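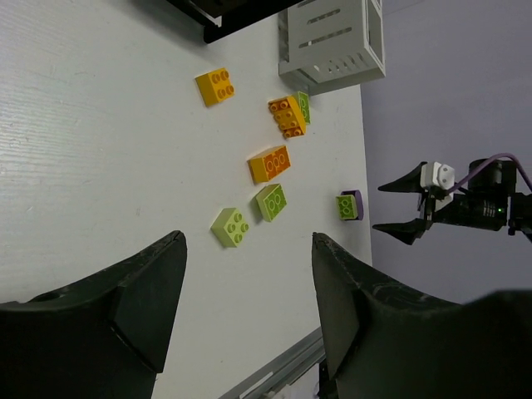 5. Comparison of Controllers and Camera Placement

5.1 Purpose and Scope

The experiments reported in this section compare two arm controllers, designated Kohlhase and Dralix, on a common pick-and-place task carried out with two arms at a shared table. The mechanical design of the fingers was held fixed. Section 4 described the selection of the Irnico finger over the earlier Hodton finger, and no further changes to finger shape were made for the work described below. The second aim was to determine how much the choice of camera affects each controller, given that a wrist camera and a fixed camera provide different information about the same grasp.

The task requires the arms to pick up small plastic building bricks from a flat surface and release them into an open container at the back of the table. Bricks were selected as test objects for practical reasons. They are rigid and inexpensive, and their studs produce edge contacts that a smooth block does not. A brick lying flat presents two parallel side faces to the gripper. When the same brick lies on its side, the fingers may close on the studs on one face and on the hollow underside on the other, and the resulting contact is considerably less stable.

Both controllers received target poses from the same planner at the same rate. The Kohlhase controller tracks position closely and stops on a force threshold. The Dralix controller permits a bounded deviation from the commanded path when contact is detected. Each was tuned on a separate set of bricks before the comparison began, and the settings were then frozen. Tuning was performed by Knut Pfeiffer for Kohlhase and by Nipon Limsakul for Dralix, and neither took part in scoring.

5.2 Workspace and Cameras

The workspace is a light-colored table set within gray walls. The walls limit glare from the room lighting and provide the wrist cameras with a plain background when an arm is tilted. Containers were set near the back of the table, within reach of both arms. Objects other than bricks were permitted on the surface as distractors, but attempts on them were not scored. 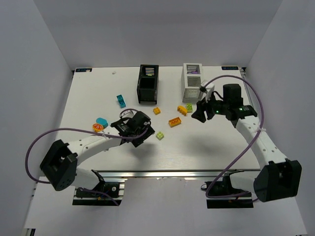
Camera placement was treated as an experimental factor with two levels: the wrist cameras alone, or the wrist cameras together with the fixed camera. The fixed camera covers the whole table and makes it possible to estimate the position of each gripper relative to the other. It is less reliable when an arm is extended across the surface, as the gripper conceals objects behind it and casts a soft shadow on the table beneath. Cable routing was also considered at this stage. The purple cable on the right arm arcs high over the right side of the table before it runs down along the arm to the base, and this slack was retained in all trials so that wrist rotation would not be limited by cable tension. An earlier routing held close to the link was tested during setup and was abandoned after it produced a measurable drag at the end of the wrist range.

The wrist cameras are mounted rigidly with respect to the gripper body. Both fingers therefore remain near the bottom of the image whatever the arm posture, and the gap between them can be used directly as a visual reference for alignment. The cost of this arrangement is that the fingers hide the part of the table nearest to the gripper. Objects in that region must be located before the final approach and remembered by the planner.

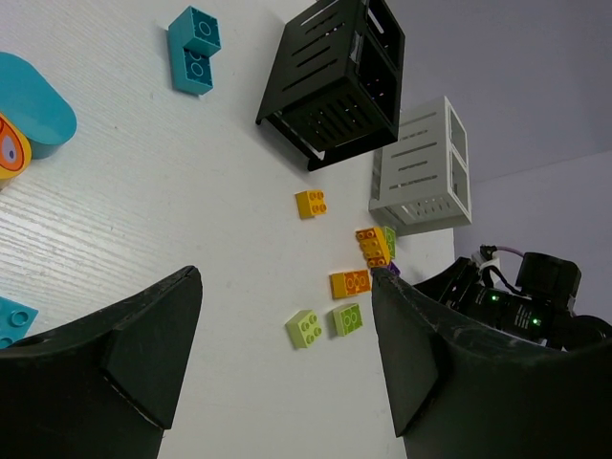 Figure 3. View from a wrist camera, with bricks on the table between the fingers and the other arm at the right.

Calibration was repeated at the beginning of each session. The procedure was prepared by Mariama Fiadzo and consists of moving each gripper to a set of known points along the near edge of the table, after which the transform between camera and gripper is recomputed. Sessions in which the recomputed transform differed from the stored one by more than the allowed tolerance were stopped and restarted. The cause in most such cases was a mounting screw that had worked loose, and thread-locking compound was added in April.

5.3 Procedure

The comparison used 16 starting layouts. Every layout was run under both controllers and both camera conditions, and the order of the conditions was shuffled within each session. Brick positions were reproduced from a printed template placed on the table and removed before the arms were enabled. Small errors in placement remained, and no attempt was made to correct them by hand once a run had started.

A total of 2,000 grasp attempts were scored, 1,000 under each controller. An attempt began when a gripper entered the approach zone above a target brick and ended in one of three ways: the brick was released inside a container, the brick was lost, or the attempt was abandoned by the planner. A regrasp was recorded separately and was not treated as a failure if the brick eventually reached the container.

Scoring was performed from recorded video by Dirk Hagedorn and Nuala Quinlan, who worked independently and were not told which controller was in use. Cases on which they disagreed were reviewed jointly. Most of these concerned bricks that touched the rim of a container before falling in, and the rule adopted was that the final resting position decides the outcome.

One arm was designated active for each attempt. The other was allowed to remain over the table provided that it did not enter the approach zone of the active arm. This condition was included deliberately, as parking the idle arm after every attempt would have removed the interference between arms that the comparison was meant to capture. It also had consequences for vision: the fingers of one arm frequently crossed in front of a brick that the camera on the other arm was tracking, and the planner then had to decide whether the brick had been moved or was merely hidden. 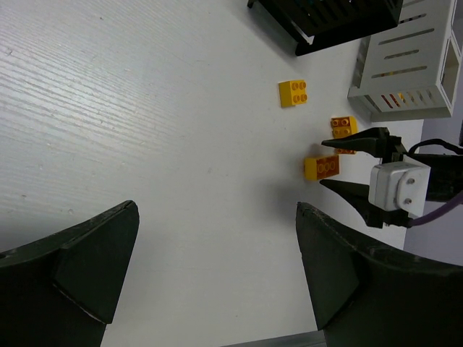 5.4 Results

With isolated bricks lying flat, the two controllers performed alike. Differences in completed placements were smaller than the variation between sessions, and the addition of the fixed camera had no clear effect. Kohlhase was faster in this condition, mainly because it does not slow down ahead of expected contact.

The controllers separated when bricks were close together or stood on an end or side. Under Kohlhase, a finger that touched a neighboring brick tended to push it along the table until the force threshold was reached. The target was often still grasped, but the neighbor was displaced and its stored position was no longer valid. Under Dralix, the finger yielded and slid along the neighbor, and displacement was smaller. The penalty was a less certain final pose, with more regrasps as a result. Bricks held slightly off center were also more likely to strike the container rim on release.

The fixed camera was of greatest benefit to Kohlhase in crowded layouts. It allowed the planner to detect that a neighboring brick had moved and to update the stored position before the next attempt. Dralix gained less from the additional view. In layouts where the idle arm stood between the fixed camera and the target, the benefit was reduced for both controllers, and in a few runs the fixed view reported a brick as missing when it was only concealed.

5.5 Finger Wear

The fingers were inspected between sessions. Scuffing was concentrated along the upper edges and the tips, where contact with the table is most frequent. Fingers used under Kohlhase showed heavier marking at the tip, consistent with its stiffer behavior at touchdown. No finger was replaced during the comparison, and placement performance on flat bricks did not decline between the first and last sessions. The effect of tip wear on bricks held by the studs was not measured separately and may account for part of the variation in that group.

5.6 Configuration Retained for Further Work

Dralix with both camera types was retained for the experiments in Section 6, in which the layouts are crowded and displacement of neighboring objects carries a higher cost than time. Kohlhase remains installed on the same arms and is used for calibration moves, where close tracking of the commanded position is required. The approach speed for Dralix was left at its tuned value.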